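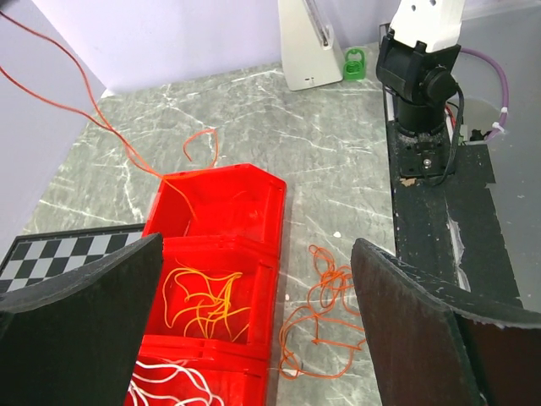

4.3 Recording a cord-sorting demonstration by hand guiding

This section applies to the Drukau teaching kit. Read section 4.1 (Emergency stop) before proceeding.

1. Place the divided tray between the two fingers as seen from the wrist camera. The middle compartment should be clearly visible in the preview.

2. Lay the cords to be sorted on the countertop beside the tray. Cords may be coiled or knotted. A cord that already hangs partly into a compartment may be left as it is.

3. Select Teach, then Hand guide. The arm becomes free to move after 2 seconds.

CAUTION: Support the arm with one hand before selecting Hand guide. Keep hair, sleeves and lanyards away from the joints.

4. Guide the open fingers over one cord, close them with the thumb switch and lift slowly. Long cords tend to drag – raise them well clear of the tray wall.

5. Lower the cord into the chosen compartment and open the fingers. Press Mark to end the demonstration.

6. Repeat until 16 demonstrations have been saved. Vary the starting position of the cord each time.

NOTE: Demonstrations shorter than 8 seconds are rejected and must be recorded again.

NOTE: Where remote control is used in place of hand guiding, follow steps 1 and 2 above and continue at section 4.4.

7. Select Save set and enter the operator's name. Sets without a name cannot be used for training.

Questions on this section should be addressed to Shewit Mersha, Bisgaard Technical Support.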